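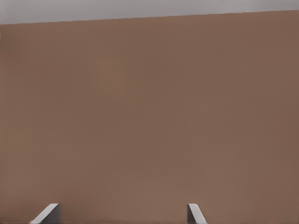
How Much Cardboard Does One Dorm Floor Throw Away?

May 14, 2022 – by a second-year student, Intro to Waste and Materials

8 min read

I picked cardboard because I was tired of tripping over it. The recycling closet on my floor fills up so fast that by dinner you can't get the door shut, and then the boxes start creeping down the hall toward the elevator. So when we were told to choose a "material stream" and follow it for the semester, I didn't have to think very hard! My roommate did glass and had a much cleaner time of it.

The question I started with was pretty simple. I wanted to know what kind of cardboard comes through our floor, how much of it is in good enough shape to be recycled, and whether people would flatten their boxes if you made it easier. The first two I can answer pretty well. The last one I'm still arguing with myself over.

What I did

I collected for 3 weeks in April. Every evening I went into the closet with a luggage scale, a tape measure and a pair of gardening gloves (paper cuts from corrugated board are a whole different thing, ask me how I know). I weighed everything in bundles tied with string, wrote the weight down in grams, and sorted each bundle into shipping boxes, food boxes and everything else. "Everything else" ended up being mostly shoe boxes, poster tubes and the trays that drink cans come in.

I also checked each box for grease, damp and tape. I didn't have a fancy moisture meter, so damp just meant I could feel it through the glove or the board bent without creasing. My instructor was okay with that as long as I said so in the report, so I'm saying so.

For the first part of the study I left the closet alone. Then I put up a sign, a box cutter on a cord (the blunt safety kind, approved by the housing office after a surprisingly long email thread) and a tall bin labeled FLAT ONLY. I wanted to see what happened.

Where it comes from

Shipping boxes were the biggest group by weight, and it wasn't close. A lot of them were from the same few places. Bullitz, the snack subscription, was everywhere – their boxes are double walled for some reason, even though what's inside is chips. Choo shoe boxes came in second for sheer annoyance because they're thick, they're glued at all the corners and they refuse to fold. Nuvance, which sells desk lamps and chargers and that sort of thing, sends tiny items in boxes you could fit a cat in.

I had expected textbooks to be a big source, but April is the wrong end of the semester for that. If I did this again I'd start in the first week of classes, when everybody is moving in and the hallway looks like a warehouse. My numbers are probably low for the year as a whole and I don't want anyone reading them as an average.

Food boxes were lighter but much messier. Pizza boxes are the obvious one. I always thought a greasy pizza box was automatically trash, but our hauler takes them if the food is out and the grease hasn't soaked all the way through. I called to check, and then called again because I didn't believe it. So I had to redo my first few evenings of notes where I'd marked every pizza box as ruined. That was my biggest mistake in the project and it cost me a weekend.

What shape it was in

Most of the shipping boxes were totally fine for recycling. The trouble was almost never the cardboard itself, it was the stuff left inside: air pillows, foam corners, cold packs, one entire uneaten salad. Tape turned out to matter less than I'd thought. Paper mills can screen out ordinary packing tape, so you don't need to sit there peeling it off like I did for the whole first evening.

Damp was worse than grease. The closet has no vent, and people were rinsing bottles and dropping them in on top of the boxes. The bottom layer got soft, and wet fibers are heavy and don't hold up as well when they get baled. I moved the bottle bin to the other side of the closet partway through, and I know that messes with my before and after comparison. I couldn't stand looking at it anymore. Grade me down if you have to.

Did the flat bin work?

Sort of! People used the cutter right away, and for the first few days the FLAT ONLY bin was beautiful. Then it filled up, a box got left standing next to it, and after that more boxes joined it. I think the lesson is about how often the bin gets emptied and much less about the sign. Our floor has one pickup schedule and it doesn't change when deliveries pile up.

I tried rewording the sign 3 times. The version with a drawing of a flattened box did best as far as I could tell, but I was also emptying the bin more often by then, so I can't separate the two.

Comparing with another building

The housing office let me look at the records from Edovden Hall across the quad, where they have a proper baler in the basement. Edovden has 3,000 square feet of storage down there, so they can hold cardboard until a full load is ready. We have a closet. Their bales get weighed but not sorted, so I could compare totals and not much else. I'd like to go sort through a day of theirs sometime, if they'll let me.

What I'd change

Start earlier in the semester, leave the bottle bin where it was, and get a second person to check my sorting so it isn't just my opinion of what "damp" feels like. I'd also weigh the air pillows, even though they weigh almost nothing, because they take up so much of the room. And I'd bring a better pair of gloves.

My raw weight sheets and the 3 sign designs are in the class folder.

Last updated: added the note on packing tape and fixed the pizza box section.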